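Kadholm software group: minutes of the planning and perception meeting, 4th January 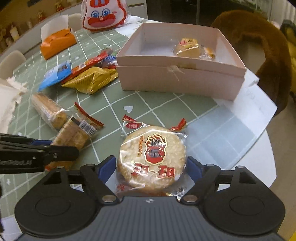
Item 1. Perception on wrapped goods. The segmentation model in the current Kadholm build was reviewed against recordings from the snack sorting task. Opaque packets are segmented reliably. Clear film remains the main source of error: the mask tends to follow the printing and leave out the unprinted margin. A rice cracker in a transparent wrapper, with a fingertip on either side of it, is typical of the difficult group, as the folds give bright reflections and the red emblem over the middle is the strongest feature available to the detector. The two crimped red corners at the back of the wrapper were returned as separate objects in one run. It was agreed that the merge step should use depth continuity as well as colour, with the threshold held in the task file and not in code.

The printed grid on the tablecloth was raised. White lines seen through clear film are sometimes taken as the packet edge. Two options were discussed: masking the cloth by fitting a plane before segmentation, or adding patterned surfaces to the training set. The first was preferred for the next release. The second stays on the list.

Action: perception to add the plane fit behind a switch, default off, and report mask overlap with and without it on the 49 recordings already labelled.

Item 2. Grasp planning. Onsri now returns 3 candidate grasps per object, ranked by clearance. The ranking does not yet take account of the second arm. When both arms work over the same part of the table, the planner checks collisions at the start and end poses only, and paths between them can pass too close. A swept volume check was tried on a branch and added 200 ms to each plan. This was considered acceptable for the first plan but too slow for replanning. Caching the swept volume of the idle arm was suggested and will be tried before anything is merged.

The order of picks was also discussed. At present the nearest object goes first. For items lying under the other arm this leads to repeated rejections, and the task log fills with the same message. Rejected items should go to the back of the queue, with a limit of 2 retries before the item is marked as skipped.

Action: planning to rebase the branch, add the cache and post timings. Retry limit to be set in the task file.

Item 3. Gripper control. The closing profile is still a single speed followed by a force limit. Rigid items are handled correctly. Thin film gives under the pads before the contents are reached, and the contact flag is raised early. A two-stage profile was proposed, in which the first contact only lowers the speed and the second rise in motor current sets the flag. Concern was expressed that puffed packets may never show a clear second rise. A timeout will be needed, and its value was left open.

Action: control to write up the two-stage profile, including the timeout case, before any change to the driver.

Item 4. Tooling. Jitau fails to open recordings made before the October format change. The converter exists but has to be run by hand on each file. It will be called on load, writing to a new file and leaving the original untouched. The timeline view drops the left arm's joint states when both arms publish at the same rate. The cause is a name clash in the topic table, and a fix is under review.

Action: tooling to merge the fix and tag a release.

Item 5. Nurkville. The site is two versions behind and cannot take the new task file format. Support for the old format will be kept for one further release, with a warning on start-up. No objection.

Item 6. Any other business. Label names for baked goods are not consistent between recordings ("stick", "pastry", "bar"). A fixed list will be added to the labelling guide. Carried over from last time: time stamps in the planner log, still in local time.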